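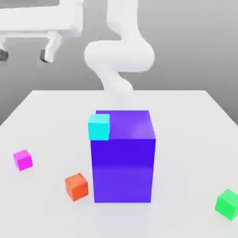 Birhane water coaster gets its opening month

Alletti Park has confirmed that its long-awaited water coaster, Birhane, will open to the public in August, and it sounds like a terrific ride.

The park shared the news on May 8, 2019, along with the first full details of the layout. Riders will climb a covered lift hill, drop backward through a rock tunnel, then spin to face forward for a run along the lake. There are two splashdowns, and the second one comes right after a tight turn under the footbridge – so anyone standing up there should expect to get wet too!

Nuvley, the company building the ride, says the track is 439 yards long. Each boat seats six, in pairs, with a lap bar for every rider. Kids as young as five will be able to ride with an adult, which is great news for families who have had to split up at the bigger coasters on the north side of the park.
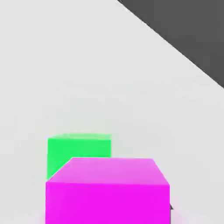
The backward drop is the part that Henok Gashaw cannot wait to try, having ridden the old log flume on the same spot every summer as a kid. He hopes the park keeps the flume's bell, which used to ring as each log left the station.

There is good news on that front. The bell has been cleaned up and will hang over the new loading dock, and a stretch of the flume's stone channel is now part of the waiting line. The line itself winds through Trirneck, a new lakeside area with a snack stand, lockers and plenty of shade.

Season pass holders get first crack at the ride, with preview evenings before the public opening. Sign-ups will be handled through the park's website, and passes bought this spring count. Test runs with water-filled dummies are already under way, and the first big splash can be seen from the parking lot.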